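Zirnley Household Archive, Hestalville
Call for Participants: Everyday Storage and Sorting Study

The Zirnley Household Archive invites residents of Hestalville and the surrounding townships to take part in a study of how families keep, sort and discard ordinary belongings. The study is directed by Fares Nseir and will run until the end of May. A total of 124 places are available.

Participants will be asked to keep a written record of one storage area in the home, such as a closet, a garage shelf or a kitchen drawer. Entries are made once a week for 16 weeks and take less than half an hour each. Two interviews, one at the start and one at the close, will be held at the Archive's reading room on Srour Street or by telephone.

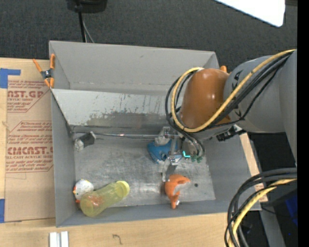 The Archive is interested in containers of every kind and in the length of time households go on using them. Earlier work by the Archive dealt mainly with furniture, and the present study extends that work to boxes, tins, crates and bins. Participants need not own anything old or valuable. A plain gray bin with scrapes along its panels and a floor covered in swirling scratches is as suitable a subject for the record as a cedar chest. Where possible, entries should note when the container was acquired, what it has held and who in the household uses it.

Eligibility

Applicants must be 18 years of age or older and must have lived at their present address for at least one year. Only one person per household may enroll. Renters and owners are equally welcome. Persons employed by the Archive, and members of their immediate families, may not take part.

Compensation

Each participant who completes both interviews and submits a full record will receive a payment of $100. Partial payments are not offered. Records will be held under a participant number, and names will not appear in any publication.

How to Apply

Application forms may be collected at the front desk or requested by mail from Romain Gilbert, Study Coordinator, Zirnley Household Archive, Srour Street, Hestalville. Applicants should state the type of storage area they intend to record. Places will be assigned in the order in which complete forms are received.

Posted October 27, 2025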